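Courses > Storage and Handling > Week 2 handout

Bins, trays and loose parts: notes for the Wednesday session

Prepared by Fatima Oosthuizen. Practical work with Elba Medina.
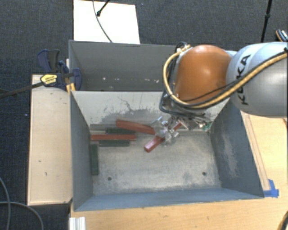

1. What we mean by a bin

For this unit a bin is any open-topped container that parts are put into without a fixed place for each one. A tray with moulded pockets is not a bin. A drawer with dividers counts as a bin only if the divisions hold more than one part each.

Metal bins turn up wherever the contents are heavy or have hard corners. They last, they can be repaired, and they put up with a good deal of knocking about. Their drawbacks are weight, noise and the marks they pick up.

Terms you will need:

Floor: the inside bottom surface.
Wall: any of the upright or sloping inside faces. Name walls from where you stand (front, back, left, right) and write down where you stood.
Rim: the top edge all the way round.
Corner: where two walls and the floor meet. Most parts that get left behind are left behind in a corner.

2. Reading the surface

A used bin should be looked at before it is filled. Go over the floor first, then the walls, and use the same words as everyone else so that the sheets can be compared.

Scuff: a dull patch you can see but can't feel with a fingernail.
Scrape: a mark with a direction to it.
Abrasion: a wider area where the surface colour has been rubbed away or gone pale.
Speckle: scattered small spots. Record the wall and leave it at that.
Line: a thin mark, straight or crooked. A crooked line may be a scratch or the start of a crack, and you can't always tell by eye. Wipe it, then run a cotton swab across it. If the fibres catch, tag the bin and pass it to Elba.

The bin at the top of the handout is a good one to practise on. The floor is scuffed and mottled, the back wall has dark scrapes and one thin crooked line near the centre, and the right wall has a large pale patch. Try filling in a surface sheet from it before you come in. Leave the fingernail column blank.

Holes are recorded separately from wear. There are two round ones in the floor of that bin, toward the front, one to each side. Put down the position and shape of any hole. Don't write "drain" or "fixing hole" unless you have the drawing for the bin in front of you. Students lost marks for this last July.

3. How long parts lie

Long rectangular blocks are harder to store loosely than cubes or discs. A cube will sit flat on any face. A long block has a direction, and where it ends up depends on how it was put down and what it touched on the way.

Three positions to know:

Square: the long side runs parallel to a wall.
Diagonal: the long side runs at an angle to every wall.
Propped: one end is higher than the other, resting on a wall or on another part.

A block lying close to a wall leaves little room for fingers on that side. Take it by the ends, or slide it toward the middle of the floor first. With a propped block, check what is holding it up before you move anything.

Colour helps. A red block on a gray or beige floor is easy to find. A gray block on the same floor can be missed, and a small item in a back corner can be missed whatever its colour. Look into all the corners before calling a bin empty.

4. Practical exercise

You will work in pairs with one Baloyi bin and a bag of mixed blocks. The blocks are 155 mm long and 51 mm across.

a) Measure the inside length, width and depth of the bin. Take the floor measurements at the floor. Where walls slope inward the rim gives a larger figure.
b) Complete the surface sheet.
c) Lay the blocks square in a single layer. Note how many fit.
d) Take them out and tip them in loosely from just above the rim. Note how many lie below the rim.
e) Swap bins with another pair and check their surface sheet against your own reading.

Gloves are on the side bench. The Farkico bins have a sharper rim than the Baloyi ones, so wear gloves for those even when they are empty.

5. To hand in

The surface sheet, your figures from c) and d), and half a page on which way of filling you would choose for a bin that is emptied by hand several times a day. The exercise is marked out of 82. Sketches can be in pencil.

Reading for next week: Donimard course reader, the chapter on rims and handles. The Braser tables are at the back of the same reader.

Contact the unit office | Copyright Storage and Handling teaching team | Back to top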